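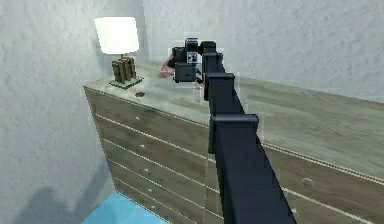 Simulated bedroom, arm over the dresser top, lamp at the left end.

Can an arm tidy a dresser top yet, or is that still demo material?

I run the maintenance side of a 300-room residence in Andulcombe and have been asked to look at automating part of the room turnover. The task I would start with is narrow: clear small items off the dresser, put them in a drawer, leave the lamp alone. The render is from our simulation. In sim the pick works often enough to be interesting. Drawers are another matter. Is any of this usable on real furniture, or should I drop it until next year?
Abundio Aguirre, 10 March 2023

Thirumalai Pai
Split the job in 2. Picking rigid items off a flat, well-lit surface is close to usable if you accept slow cycles and a person on call. Opening a drawer by a small round knob is much harder. The grip is a near point contact, the drawer binds if you pull off axis, and most simulators model the slide with far too little friction. I ran 400 drawer pulls on an Irko arm last October and the failures were nearly all slip at the knob. Bar handles fixed most of it.

Two more things to check. A bright lamp shade will saturate a depth camera — set exposure for the wood and mask out the shade. And anything thin or see-through will read badly on depth, so don't let those items into your success rate until you have tested them on hardware.

I would pilot 3 rooms with an open tray in place of the drawer.

Fundon
No. We got a quote and a cleaner does the whole room in the time the arm takes to find one sock. Ask again when they can do beds.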